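Home Workshop Forum > Floors, Walls and Tiling

Thread: Setting out a patchwork tile floor, mark the whole grid or just two lines?

plilano_pete
We are tiling the hall and back kitchen of a terrace in Tinmont. My partner wants a patchwork of plain coloured tiles, no two the same touching. The tiler we spoke to, from Varghese, wants to snap a centre line each way and work out from there. I would sooner mark every square on the floor first. Has anyone done it in full? The budget is 2293 all in, so I can't afford to lift it and start again.

grout_and_about
Two lines is plenty. I have done it that way for years. Adhesive covers the rest of your marks as soon as you start, so a full grid is an evening wasted.

Sharada Bangera
I disagree for a patchwork. With one colour, two lines will do. With six or seven colours you need to try them out dry, and a grid lets you move things about without losing your place. I'd do it at table size first. Brown paper, blue tape for the grid, and something small in the colours you are thinking of.
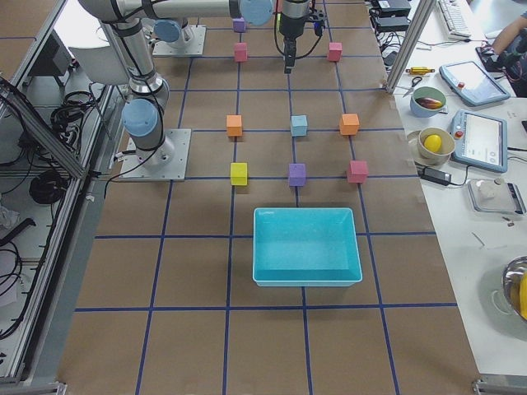 Blue tape on brown in both of these.
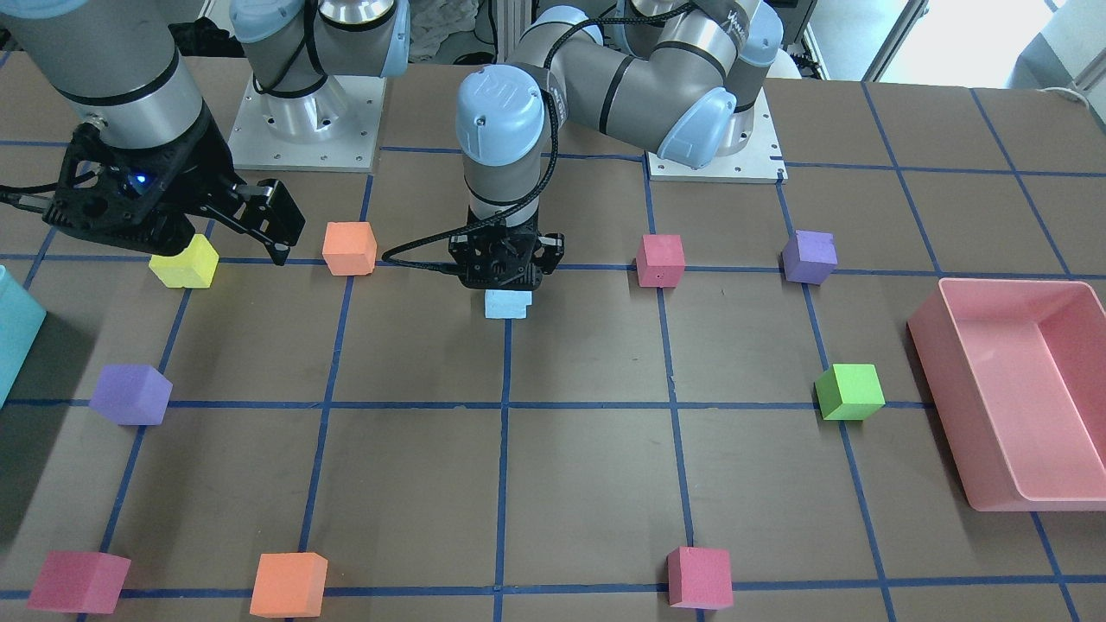 Leave the colours overnight and look again at 7 in the morning, when the light is different. Pinks are the ones that catch people out. I had 53 tiles in a pink I liked in the shop and it went grey next to the skirting. Took the lot back to Plollport and they only gave me credit.

grout_and_about
Fine for choosing colours, but that is a separate job from setting out. He asked about setting out.

plilano_pete
I asked about both, more or less. How wide is the tape? If I tape the real floor, does the width throw off the joints?

Sharada Bangera
Yes, if you measure from the wrong edge. Pick one edge, say the left, and always work to that. Or use a pencil on the floor itself and keep the tape for the dry run.

Loan Sầm
I've done both ways. Chalk line for the two main lines, then pencil a cross line every fourth tile. If you drift you find out after four tiles and not at the back door. Our kitchen took 123 tiles and the last row was 3 mm out, which went under the plinth.

Check the walls before any of this. Ours were well out of square and no grid would have helped. Line up with whichever wall you see first when you come in.

grout_and_about
Every fourth tile I can live with. Still say chalk rubs off – go over it with a marker.

Loan Sầm
Not a marker if the grout is pale. I have seen it come through.

grout_and_about
Never had that in my life.

plilano_pete
Thanks all. Going with two chalk lines and pencil every fourth. Will do the colours dry in June once the plasterer is out. The hall wall is 18 mm out from front to back, so that comes first.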